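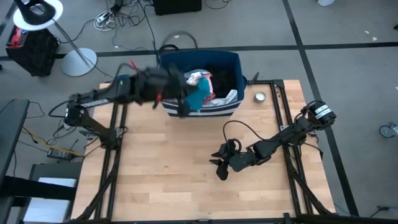 Ticket 372
Product: Arnora two-arm bench kit, on trial
Site: Futthorpe
Raised by: Catrin Nicholas
Handled by: Sushil Semwal, Kandpal support
Status: Closed, with one item passed on

Catrin Nicholas, 09:40
We have had the Arnora kit on trial since February and are deciding whether to buy. The job we test it on is sorting cloths with a fabric bin at the far edge of the table. The left arm has started stopping short on its way out to the bin. It reaches over, slows down, and then the software shows "path limit, left" and holds position. Clearing the message lets it carry on, but it comes back. The right arm works as it should.

Already tried: restarting the controller, reloading the saved routine, running at half speed. Half speed makes it less frequent but doesn't get rid of it.

Sushil Semwal, 10:25
Thanks for the details. Please answer these when you can.

Does it happen with the gripper empty as well as with a cloth in it?
Has the bin or either arm been moved since the last calibration?
Are the table clamps tight? Try to rock each arm base by hand with the power off.
Which version is shown on the settings page?

Please also send the log from the last run. Use Export, then Full. The short log leaves out the joint readings.

Catrin Nicholas, 11:50
Empty gripper: yes, it still happens.
Bin: it gets lifted off and put back quite often, and we place it by eye.
Clamps: the one on the left edge took most of a turn to tighten. The right was fine.
Version: it says 2, nothing after it.
Log attached. I ran the routine 60 times before exporting and the left arm stopped on nearly a quarter of them.

Sushil Semwal, 13:15
I have read the log. The stops all come at the same part of the reach, when the elbow is close to straight. The path limit is set from the calibration. If the base has shifted even slightly on the table, the arm believes it has less reach left than it has, and it stops early. A loose clamp would do that.

Please do the following in this order.

1. Power off both arms at the controller.
2. Check both clamps again, then the bolts where the rails meet the crossbar.
3. Look at the cable on the left arm with the elbow fully out. It should have slack at the wrist. If it pulls tight, refit it in the clip.
4. Power on and run Calibrate, Left only. Keep the table clear while it does this.
5. Put the bin back and mark its corners on the table.
6. Run the routine another 60 times at full speed and export the full log.

Do not raise the path limit by hand. The field is there on the settings page, but it switches off the check for both arms.

Catrin Nicholas, 15:35
Done. One rail bolt was loose as well. The cable was all right. Calibration failed the first time with "marker not found" and went through the second time — I had left a cloth lying over the marker.

Full speed, 60 runs, no stops. Log attached.

The quick start sheet doesn't say to recheck the clamps after the first week. Pikadton, who delivered it, didn't mention it either. I would like that noted, as it will go in our review of the kit.

Sushil Semwal, 16:05
Noted, and passed to whoever looks after the sheet. The new log looks normal. I would check the clamps weekly while the kit is on trial and recalibrate the left arm if one has moved.

Closing this now. Replying to the ticket will open it again.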